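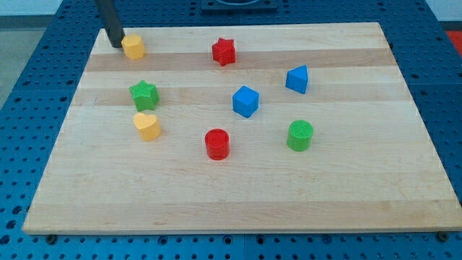 Piezas de plástico sobre la tabla de madera, mesa azul.

28 de febrero – cuaderno del taller de afilado

Patines del Leltbridge, segunda tanda. Llegan tarde otra vez, el bus de Borkau no salió hasta mediodía. Nueve pares, todos de jugadores de campo, ninguno de portero.

Par 1 a 4: sin historia. Pasada cruzada, dos de acabado, piedra a mano en los cantos. Nivel bien a la primera.

Par 5: el del extremo que vuelve de la lesión de rodilla. Pide menos mordida hasta que coja confianza en los giros. Le abro el radio un punto y lo dejo apuntado en la ficha, que en octubre nadie lo apuntó y tuvimos lío. Ojo con la cuchilla izquierda, remache trasero flojo. Cambiado. El de delante aguanta de momento, mirar otra vez antes de los play-offs.

Par 6: mella fea a media cuchilla, seguramente un poste. Ocho pasadas para sacarla, demasiado material. A este juego le queda poco, avisar al utillero y pedir repuesto a Moroz ya. La última vez tardaron una eternidad.

Par 7 y 8: talla 47, no entran bien en el soporte Ekero, la mordaza de atras roza el talón. Calzado con la cuña corta y va. Hay que pedir el soporte largo – lo digo cada mes.

Par 9: pendiente. Canto exterior alto en los dos, no me fio del nivelador. Comprobar con el otro antes de tocar nada.

Muela: diamantada otra vez despues del par 6, vibra un poco al arrancar. Si sigue mañana, desmontar y limpiar el eje. Lija de 800 casi acabada, queda un pliego.

Falta: remaches de cobre, aceite, cinta blanca, etiquetas pra las bolsas.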